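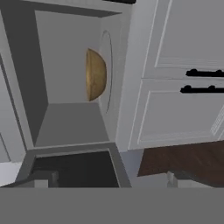 So the bowl is stuck to the wall again, and I have been staring at it since lunch!

A bit of background for anyone new. I've been building a kitchen sim to practice put-away tasks before we run anything on the real arm, and the job right now is as simple as they come: get the bowl into the cabinet, let go, back out. The floor of the compartment is a nice big flat target. The bowl has no business being halfway up the side wall with its rim flat against it, but there it sits, and gravity doesn't seem to have an opinion.

My first guess was friction. I'd bumped the value way up last month (the bowl kept sliding out of the fingers) and figured I'd overdone it. Put it back to normal, ran the batch again, same thing. Then I blamed the time step and cut it in half, which made everything crawl and fixed nothing.

Jairo Huamán came over, looked at my screen for maybe ten seconds and asked what the collision mesh on that side wall looked like. Well. There's a circle on the inside of that wall, and I'd always taken it for decoration that came with the cabinet model. With collision shapes turned on, there's a second, thicker wall hiding right behind the visible one. My best theory is that the bowl gets pushed into it, the solver can't decide which way to shove it back out, and it just hangs there.

The part that bugs me is the scoring. My success check only asked whether the bowl was inside the compartment's box and not moving. A bowl glued to a wall passes that just fine! I went back through 4000 episodes and found 67 like this, all of them marked as wins. Khanyisile Cele has been training on those, so that was a fun message to send.

For now I've deleted the extra wall and added a check that the bowl is touching the floor. Rerun is going overnight - if I still see one hanging up there in the morning, I'm swapping out the whole cabinet.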